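Bratlow 70 Indoor Game Basketball

The Bratlow 70 is a size 7 composite ball for indoor league and school play. It replaces the Bratlow 66, which was discontinued in August.

Construction
Butyl bladder, nylon-wound carcass, microfiber composite cover. Channels are flush with the cover at the valve panel. Supplied deflated; inflate to the pressure printed beside the valve.

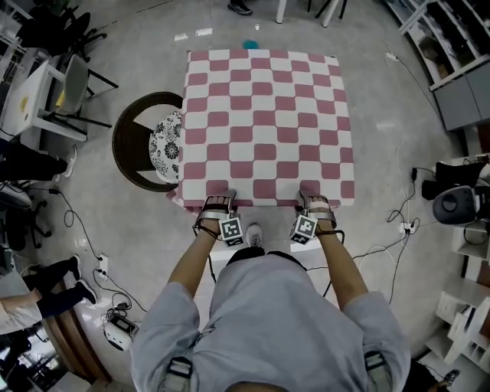
Break-in
Allow 30 minutes of dribbling on a clean hardwood floor before first game use. Do not apply grip spray.

Ordering
Item no. 2000-B. Sold singly or in the Naston six-ball carry bag. Needle not included. Team lettering is available through Grurnevitz dealers and adds one week to delivery.

Page updated 18/12/2023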